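Fui à feira do romance de Storbridge com a mala meio vazia e voltei com 15 livros – quinze, e eu tinha prometido comprar 4! A fila da Isabelle Pelletier dava a volta ao pavilhão (valeu cada minuto), e ela ainda me contou que o segundo volume de Nernside sai em agosto.

Depois sentei-me na conversa do Colton Bélanger sobre heróis rabugentos e ri até me doer a barriga. Ele lê os próprios diálogos com vozes diferentes, imaginem!

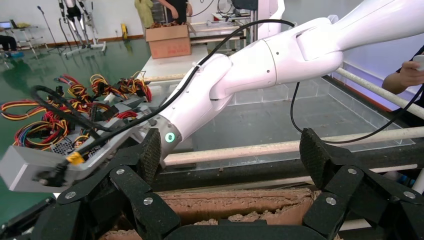 O que trouxe da banca da Doucette

Dois romances de época, um de bombeiros e uma antologia de Natal que já comecei no comboio. Para o ano quero ir os dois dias.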